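Wiping Down Painted Cabinets

Painted kitchen cabinets pick up grease faster than most people expect, and the spots you touch most get it worst. Clean them every 2 or 3 weeks and you won't have to scrub.

Mix a small squirt of dish soap into a bowl of warm water. Wring the cloth out hard before it goes near the door. Water left sitting in the joints will lift the paint over time. Start at the top, work down, and dry each door before you move on to the next. Skip scouring powder and the green side of the sponge. If a door has a rough patch, 400 grit paper used lightly will take it down before touch-up paint.

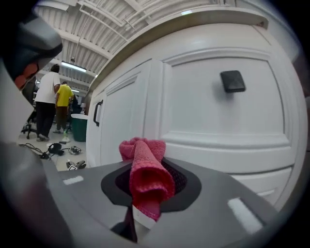
Knobs and moldings take more time than the flat part of the door. Grease collects behind the knob, so run the cloth around the base a few times. On white raised-panel doors with black knobs, dirt shows up quickest in the beveled edges. A soft knitted cloth, twisted into a rough roll like the coral-red one, fits into those grooves better than a folded one. Shake it out and turn it to a clean part for the next door.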